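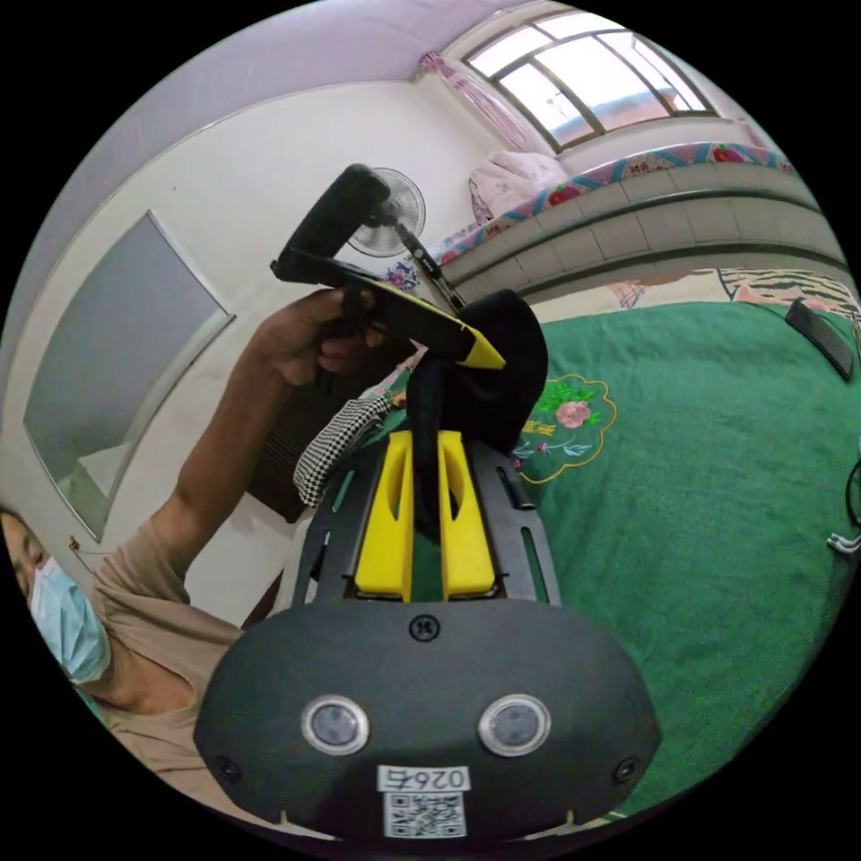
Reltari wants to buy Ornine, and the pitch to people who use either search engine is that two small indexes will add up to one good one. I've read the joint announcement twice and I'm still waiting for the part where the results improve.

Start with what each side brings. Reltari has an ad business that works and a search engine few people choose on purpose. Ornine has loyal users, a decent crawler and very little money. Under the deal, Ornine keeps its name and its home page, and Reltari supplies the ads. The two crawlers get merged "over time," a phrase that has covered a lot of sins in this industry.

The number in the headline is 2,787 advertisers moving to a shared auction. It's a nice big figure, but the announcement doesn't say how many of them already buy on both sites. If you run a small shop and advertise on both, you aren't getting a bigger audience. You're getting one bill where you used to get two, and one less place to take your money when the price of a click goes up.
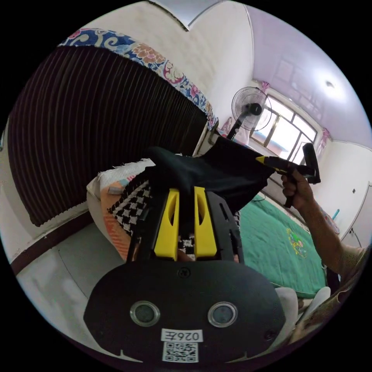
Photo: Narnis Media Library

Then there's the promise on speed. Reltari says merged results will include up to 60 percent more pages, and that new pages will show up sooner. More pages is easy. Any crawler can swallow more pages if you stop being picky about them — just ask anyone who used Peng in its last year, when half the first screen was copies of the other half. What I'd like to see is a test on ordinary searches, run by somebody who isn't getting paid when the deal closes.

Privacy gets two sentences. Ornine has always said it throws out search logs after five days. The announcement says the combined company will "honor existing commitments to Ornine users," and doesn't say whether that covers people who sign up after the merger, or searches that pass through Reltari's ad system on the way. 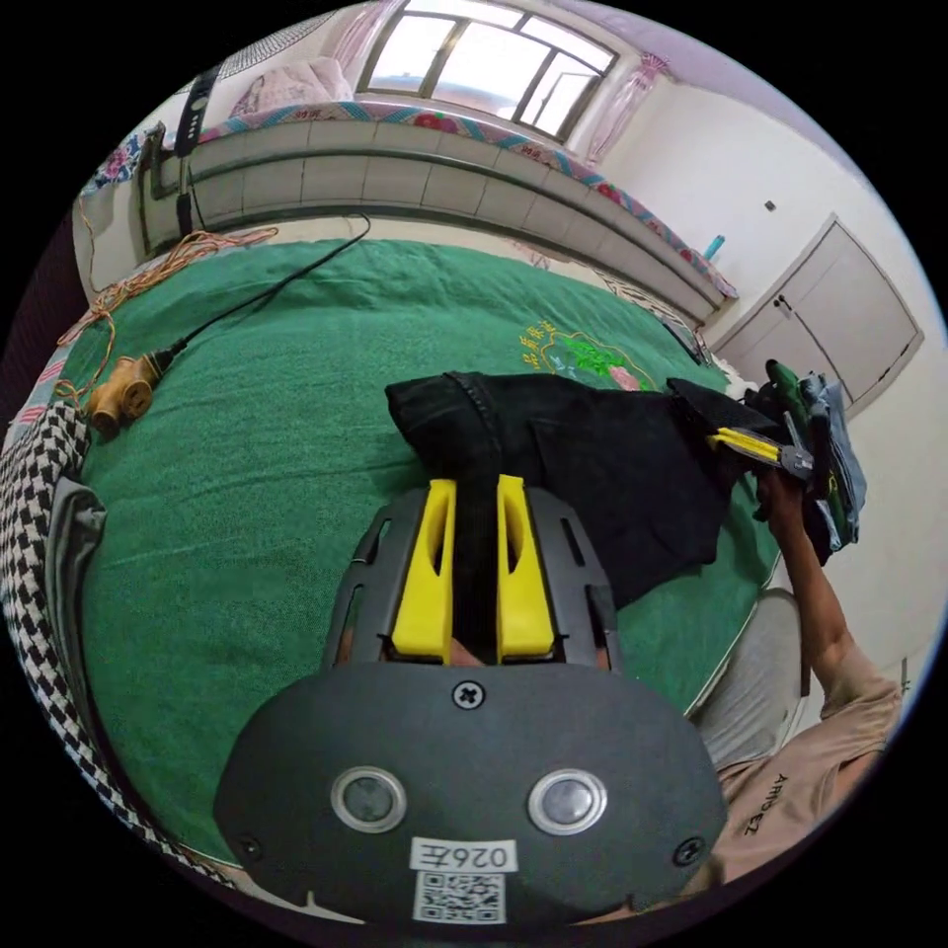 I asked both companies about that last point and got the same reply from each, word for word, thanking me for my interest. So they've merged the press offices, at least.

If you advertise with either one, check your renewal terms before November. The old Ornine contracts let you leave with a month's notice, and I wouldn't assume the new ones will.

Recent items
Peng's old index is up for sale again
Narnis raises its minimum bid
Why your site map is being ignored
Reader mail: paying for search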